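ホーム　研究室紹介　卒業研究・課題研究　報告書一覧　お問い合わせ

集合住宅の台所における調理時の換気と室内空気の変化
課題研究報告書　住環境コース

1. 研究の背景

大学の近くにある学生向けアパートでは、調理をするときに換気扇を回さない人が多い。入学時のオリエンテーションで配られた生活アンケートの集計を見ると、換気扇を使わない理由として「音がうるさい」「冬は寒い」「お湯を沸かすだけなら必要ない」という回答が並んでいた。筆者も一人暮らしを始めた当初は同じように考えていて、においの強い料理をするときにだけスイッチを入れていた。

調理中には、油の細かい粒子、水蒸気、燃焼式のこんろであれば二酸化炭素や窒素酸化物などが出る。住宅の気密性が高くなるほど、発生したものは部屋に残りやすい。法律上は常時換気の設備が求められているが、給気口を閉じたまま暮らしている部屋も少なくない。筆者の住む部屋でも、入居したときに給気口が前の住人の貼ったテープでふさがれていた。

本報告では、熱源の種類、換気扇の強さ、給気口の開閉という条件を変えて、調理後に室内の空気がどのように戻っていくかを調べた結果をまとめる。授業の課題として半期で行ったものであり、測定の回数は多くない。その点は最後に改めて述べる。

2. 用語について

「捕集」とは、調理で出た煙や蒸気がフードに吸い込まれることをいう。換気扇が空気を排出する量と、こんろの上の煙をどれだけ捕まえるかは別の話である。排気量が大きくても、横から風が当たれば煙はフードの外に流れる。この違いは、課題に取りかかる前の筆者にはよく分かっていなかった。

「給気」は外の空気が室内に入ることである。換気扇を回しても給気が足りないと、玄関のドアが重くなったり、排水口のにおいが上がってきたりする。

3. 測定の方法

測定は、大学が実習用に借りている共同住宅「グルルラ」の一室で行った。部屋は1DKで、台所は居室と引き戸で仕切られている。引き戸は測定中ずっと開けておいた。12月に行ったため、外気温は低く、室内は測定の前に暖房で暖め、測定中は暖房を切った。

二酸化炭素と湿度の記録には、プルテル社の室内環境ロガーを使った。ロガーは台所の調理台の端と、居室の机の上に一台ずつ置いた。粒子の測定には、コースの共用備品であるリャン社の簡易粒子計を借りた。この粒子計は湿度が高いと値が大きめに出ることが知られているため、湯を沸かす測定では粒子の値を比較に使わないことにした。

調理の内容は二通りとした。一つは鍋に水500mlを入れて沸騰させ、弱火で加熱を続けるもの。もう一つは、フライパンで鶏もも肉100gを焼くものである。肉は毎回同じ店で買い、皮を下にして焼き始めた。油は引いていない。最初は野菜炒めで試したが、野菜の水分によって煙の出方が毎回変わり、比べにくかったので取りやめた。

熱源は、部屋に備え付けの電気こんろと、持ち込んだカセットこんろの二種類である。カセットこんろを使う場合は、電気こんろの電源を切り、隣の調理台の上に置いた。したがって、二つの熱源ではフードとの位置関係が同じではない。この点は考察で触れる。

換気扇は「切」「弱」「強」の三段階、給気口は「開」「閉」の二段階とした。カセットこんろの測定では、安全のため「切」と「閉」の組み合わせは行わず、室内に必ず二人以上がいるようにした。 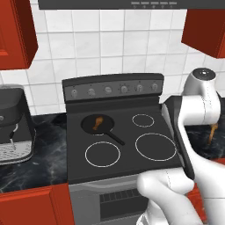 各測定の間には窓を開けて空気を入れ替え、二酸化炭素の値が測定開始前と同じ程度まで下がったことを確かめてから次に進んだ。この入れ替えに思ったより時間がかかり、一日にできる測定は限られた。昼の12時台は同じ建物の他の部屋でも調理をするらしく、廊下側からにおいが入ることがあったので、測定は午後2時以降に始めるようにした。

4. 結果

4.1 湯を沸かした場合

換気扇が「切」のとき、台所の湿度は沸騰の少し前から上がり始め、加熱をやめた後も高いままだった。居室のロガーでも遅れて上昇が見られた。窓ガラスの下のほうには結露がつき、サッシの溝に水がたまった。

「弱」にすると、台所の湿度の上昇はゆるやかになった。居室側の変化は小さく、普段の変動と区別しにくい。「強」と「弱」の差は、湯を沸かす場合にはあまり大きくなかった。給気口を閉じたときは、「強」にしても湿度の戻りが遅くなる傾向があった。

4.2 肉を焼いた場合

粒子の値は、皮に焼き色がつくころから急に上がった。換気扇が「切」の場合、火を止めた後もしばらく上昇が続いた。フライパンが熱いままなので、火を止めても煙が出続けるためと思われる。

「強」では値の山が低くなり、戻るのも早かった。「弱」はその中間だが、測定ごとのばらつきが大きい。記録を見直すと、ばらつきの大きかった回では、測定者がこんろの前を何度も横切っていた。途中からは、肉を返すとき以外はこんろの前に立たないと決めた。

換気扇を回し始める時期についても、予備的に比べた。加熱の前から回した場合と、煙が見えてから回した場合では、前者のほうが居室の粒子の値が低く抑えられた。ただし、この比較は一度ずつしか行っていない。

4.3 熱源による違い

二酸化炭素は、電気こんろではほとんど変化しなかった。わずかな上昇は、室内にいた測定者の呼気によるものと考えられる。カセットこんろでは加熱とともに上昇し、給気口を閉じた条件では、測定を中止する目安として決めていた値に近づいたことがあった。この回は加熱を途中でやめ、窓を開けた。

肉を焼いたときの粒子については、熱源による差をはっきり示すことができなかった。火力をそろえるのが難しく、焼き色のつき方が違ったことが大きい。

5. 考察

給気口の開閉は、予想していたより結果に影響した。換気扇の強さばかりに注意が向きがちだが、空気の入り口がなければ出ていく量も減る。冬に給気口を閉じる人が多いことを考えると、換気扇を使うように呼びかけるだけでは足りないと思われる。給気口の場所を知らない学生もいるため、入居時の説明に図を一枚入れるだけでも違うのではないか。

音については測定の対象にしなかったが、「強」で回していると隣の人との会話がしにくかった。煙の出る時間だけ「強」にし、前後を「弱」で回す使い方であれば、音の負担は減る。今回の結果からは、火を止めた直後に換気扇を切らないことが大事だといえる。

カセットこんろはフードの中心からずれた位置に置いたため、捕集の面で不利だった。二酸化炭素の上昇には、燃焼そのものによる分と、位置のずれによる分の両方が含まれている。二つを分けるには、同じ位置で測り直す必要がある。

フィルターの汚れについても調べたかったが、実習室の換気扇はあまり使われておらず、汚れた状態を用意できなかった。フィルター清掃の効果を扱った資料として、ドークゲート社の住宅設備向け冊子を読んだが、測定条件が書かれておらず、今回の結果と比べることはしなかった。

6. 反省と今後の課題

測定回数が少なく、統計的な扱いはできていない。外の風の強さも記録していなかった。風の強い日には、換気扇が止まっていても排気口のほうから空気が入ってくる感じがあり、後から思えばこれも記録するべきだった。

ロガーの時計が二台でずれていたことに、半分ほど測定が終わったところで気づいた。ずれは途中で増えていなかったので、後から補正した。今後同じ機器を使う人は、最初に時刻を合わせてから始めてほしい。

次に続けるとすれば、実際に学生が住んでいる部屋で、普段どおりの調理を一週間記録する方法がよいと考えている。条件はそろわなくなるが、給気口や窓がどう使われているかも合わせて分かる。居住者に負担をかけない記録用紙の作り方は、まだ決まっていない。

測定に使った記録表の書式は、コースの共用フォルダに置いてある。

ページの先頭へ戻る　｜　お問い合わせは住環境コース事務室まで　｜　© 住環境コース　無断転載を禁じます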